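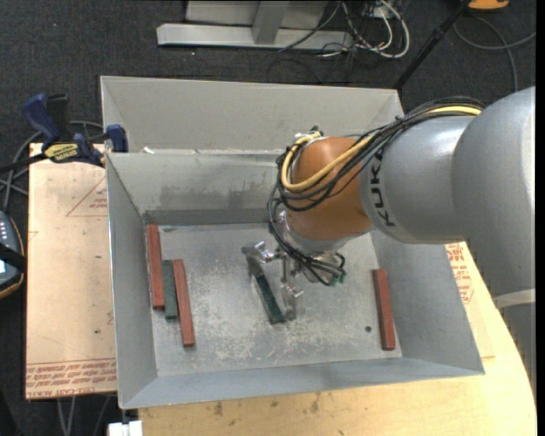
4.2 Clearing Blocks from a Metal Bin

Figure 3. Bin-clearing task with red and green blocks. One green block lies beneath the gripper, and a red block rests by the foot of the right wall.

Tidying a bin is a common chore in both the home and the shop, and it remains harder for a machine than its simple parts suggest. We use narrow rectangular blocks in an open sheet-metal bin with sloping sides (Figure 3). A block with free floor on both sides leaves room for two fingers. Blocks that lean on one another do not — one finger must first push into the gap, and the neighbors shift. Blocks close to a wall limit the approach angle of the wrist.

The grasp planner was trained on 3000 attempts collected at Hallside. Each trial allows three retries per block, after which the block is scored as a failure. Most failures fell into two groups: slips on side-by-side blocks and aborted approaches near a wall. We treat the two groups separately in Section 4.3.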